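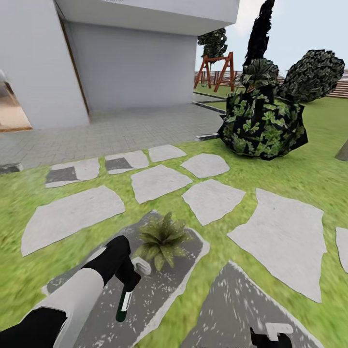 4. Setting Up the Cledik Automatic Pet Feeder

Read this section all the way through before you plug in the feeder. If your pet is on a prescription diet or takes medicine with meals, talk to your veterinarian before changing feeding times or amounts.

4.1 Choosing a location

Place the feeder on a hard, level floor against a wall. Keep it at least three feet from the water bowl. Kibble dust and splashed water form a paste in the chute, and most of the jams reported to our Saltport service desk start that way.

Do not set up the feeder in a garage, on a porch, or anywhere it can get rained on. The housing is not sealed.

CAUTION: Run the power cord behind furniture or through the cord cover supplied in the box. Puppies, kittens and rabbits will chew an exposed cord.

4.2 Filling the hopper

1. Press both side tabs and lift the lid straight up.
2. Check that the desiccant holder is clipped inside the lid. Slide in one desiccant pack, with the printed side facing you.
3. Pour in dry food up to the MAX line. Do not press it down.
4. Put the lid back and push until both tabs click.

Use dry food only. Pieces should be no larger than half an inch across. Semi-moist food, freeze-dried raw food and broken treats will stick to the paddle wheel.

NOTE: If you have more than one kind of kibble, mix it in a separate container first. Layers poured into the hopper come out as layers, and your pet may get several meals of one kind in a row.

4.3 Measuring a portion

The feeder works in turns of the paddle wheel. How much food comes out with each turn depends on the size and shape of the kibble, so you need to measure it once for every new food.

1. Set an empty bowl on a kitchen scale and press zero.
2. Put the bowl under the chute.
3. Hold FEED for three seconds. The wheel makes ten turns and stops.
4. Weigh the bowl and write down the number of grams.
5. Divide by ten. Enter the result under FOOD > GRAMS PER TURN.

If ten turns give you 152 grams, for example, enter 15.2. The display accepts one decimal place.

Throw out the first test if the hopper was empty when you filled it. The wheel pockets need a few turns to load, and the first weight will be low.

4.4 Setting meal times

1. Press MENU and choose MEALS.
2. Choose a meal number from 1 to 6.
3. Set the time with the arrow keys, then press OK.
4. Set the amount in grams, then press OK.
5. Repeat for each meal.

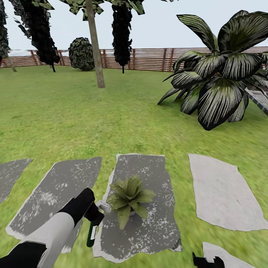

The feeder rounds each meal to the nearest full turn. Check the daily total at the bottom of the screen against the amount your veterinarian gave you -- small differences at each meal add up over a week.

For the first three days, stay in the room for at least one meal. Some cats will not go near the bowl while the motor is running. If yours backs away, keep serving one meal by hand and let the feeder handle the other.

CAUTION: Do not rely on the feeder as the only care for an animal left alone overnight. It cannot tell whether the food has been eaten.

4.5 Backup batteries

Install four D cells in the base. Use alkaline batteries, all new and all of the same brand. During a power outage the clock and meals keep running, but the display stays dark until you press a key.

Replace the batteries every March, or sooner if the display shows E-785.

4.6 Messages during set-up

E-785: Batteries low or missing. The feeder still runs on wall power.

E-798: Paddle wheel blocked. Unplug the feeder, remove the batteries, empty the hopper and clear the chute with the brush. Never reach into the chute with the power on.

LID: The lid is not latched. Meals are held until it is closed.

If E-798 comes back after cleaning, order replacement wheel kit 1582 and see Section 7 for fitting instructions.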